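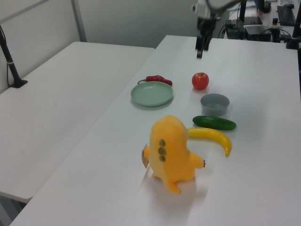
I have been drinking a green powder every morning since February, and I would like to complain about the word "serving". The tub I buy is called Stesix Daily Greens, and on its front, in letters larger than the name of any ingredient, it says that one scoop gives you the goodness of several servings of fruit and vegetables. I have read this sentence so many times that I can see it with my eyes closed. A yellow toy banana, lying on a white table next to a plush toy, has the curve and the colour of a banana, and a small child will tell you without hesitation what it is supposed to be. The powder has neither the curve nor the colour, and still it asks to be called by the name of the fruit. I think it should be asked to use its own name.

Let me say first that I am not against supplements. In the country where I grew up, my grandmother gave us cod liver oil from a spoon, and we ran away from her through the garden, and she was right and we were wrong, at least in the dark months. I take vitamin D in the Canadian winter because my doctor advised it. I also like my green drink. It tastes a little of hay and a little of apple, and it makes me sit down for five minutes before work.

My objection is to the arithmetic. A serving of vegetables is an amount of food. You can put it on a plate. When a company dries spinach, grinds it and mixes it with thirty other things, what arrives in the scoop is a certain weight of powder, and the label should tell me what weight, and of which plant. On my tub the plants are listed together as a "garden blend", with one number for all of them. How much is spinach and how much is the cheaper barley grass I cannot know. I wrote to Stesix to ask. They answered politely that the formula is proprietary, and they sent me a coupon.

My colleague Gwendolyn Van Dusen has sold such products to her friends for many years and is good at it. She told me I was being too strict. People do not want a chemistry lesson, she said, they want to know if it is good for them, and "servings" is a language everyone understands. I have thought about this argument for some weeks, as I respect her. I understand that it is practical. But a language everyone understands is exactly the one in which it is most harmful to be imprecise. If the label said only "contains 900 milligrams of dried spinach", most of us would shrug and perhaps look it up. When it says "servings", we nod, and at supper we leave the beans in the pot.

I know this because I did it. In spring I noticed that I was buying less at the market. Nothing dramatic, I simply walked past the cabbages with a clear conscience. I had already "had" my vegetables at seven in the morning. The tub costs 61 dollars and holds 40 scoops, so a month and a bit of clear conscience is not even cheap. For the same money I could carry home more carrots and kale than my fridge has place for.

There is also the matter of fibre, which the front of the tub does not mention. The back does. One scoop of mine has less than one gram. An ordinary pear has several times that, and you have the pleasure of chewing it. I do not accuse anyone of hiding this, the number is printed where the rules say it must be printed. I only observe that the large letters and the small letters are speaking of two different products.

When I raised the subject at the Jirna health shop on our main street, the manager, Jelle Prins, was more open than I expected. He agreed that the word causes confusion and said he would prefer that suppliers dropped it. Then he pointed out that if he removed every tub with "servings" on the front, he would have a very long empty shelf, and the customers would go to the pharmacy across the road and buy the same thing there. This is a fair point. One shop cannot correct the vocabulary of an industry, and I don't think it should be left to shops.

What I would like is modest. Let the word "serving", when it is used beside the words fruit or vegetable, mean food that one can recognise as food. A powder may be sold by the scoop, the gram or the glass. Let each plant that is shown in the drawing on the front have its own weight on the back. If there is a beautiful beet in the drawing, I want to know how much beet. And let the fibre be written in the same size of letter as the promise, so that a person with tired eyes, standing in a shop after work, reads both.

Some readers will answer that adults can turn a tub around. Yes, we can, and I have written above what I did for several months although I am a person who reads labels with a magnifying glass (I own one, it was my father's). My neighbour Myrtle Boateng is eighty and lives alone, and she has lately begun to take a greens powder in place of lunch because it is easier. She told me it is five vegetables. I did not know what to say to her, so I brought soup.

I will finish my tub, as I don't like waste. After that I have not decided. Possibly I will buy another one, for the hay and the apple and the five minutes, and drink it next to a plate with something green on it.

Olga Cisternas, 19th September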